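Reusable cup scheme to return for Itby summer fair

Visitors to this year's Itby summer fair will again be asked to pay a small deposit on their drinks cup, after organisers agreed to bring back a scheme first tried last June.

Disposable cups will not be handed out at any of the drinks stalls. Customers will pay an extra pound with their first drink and get it back when they return the cup to one of the collection points on the field. Refills will carry no further charge.

The fair ordered 400 reusable cups last year and 136 of them were never returned. Cadi Parry, who runs the refreshments side of the fair, said most of the missing ones had probably gone home in bags and pushchairs.

"People liked them and kept them, and we did get the pound," she said. "But it left us short by the middle of the afternoon, and we were washing up faster than we could dry."

A further 220 cups have been bought for this year from Vincze, a catering supplier in Stivgate. The cost was met from stall fees.

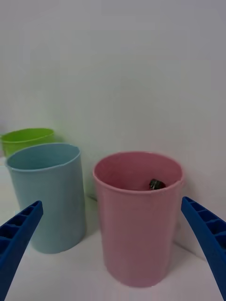
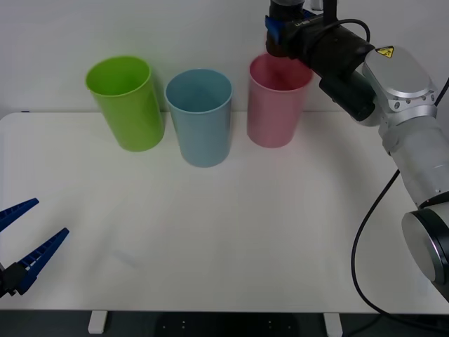
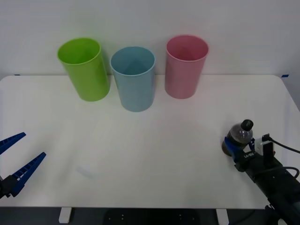 Plastic cups in pink and pale blue, seen with a lime-green one in all three pictures.

Washing will be done in the kitchen at Sirkileck Hall, next to the field, which has a commercial dishwasher. Last year it was done by hand in the scout hut. A trolley will run between the hall and the stalls from 11am until the bar closes.

Keisha Quintanilla, who has sold lemonade and iced tea at the fair for 10 years, said the deposit had slowed her queue at first.

"You had to explain it to every single person," she said. "By two o'clock they all knew. I'd like a bigger sign this time."

Larger signs will be put up at both gates and beside the tea tent. Visitors who still have a cup from last June can bring it along and claim their pound back as normal.

The fair opens at 11am on Saturday. Entry is free, and parking is in the lower field off Stivgate Road.

Related items
Lower field drainage work finished
Sirkileck Hall kitchen reopens after refit
Itby fair: stall bookings now full
Bus times change for Stivgate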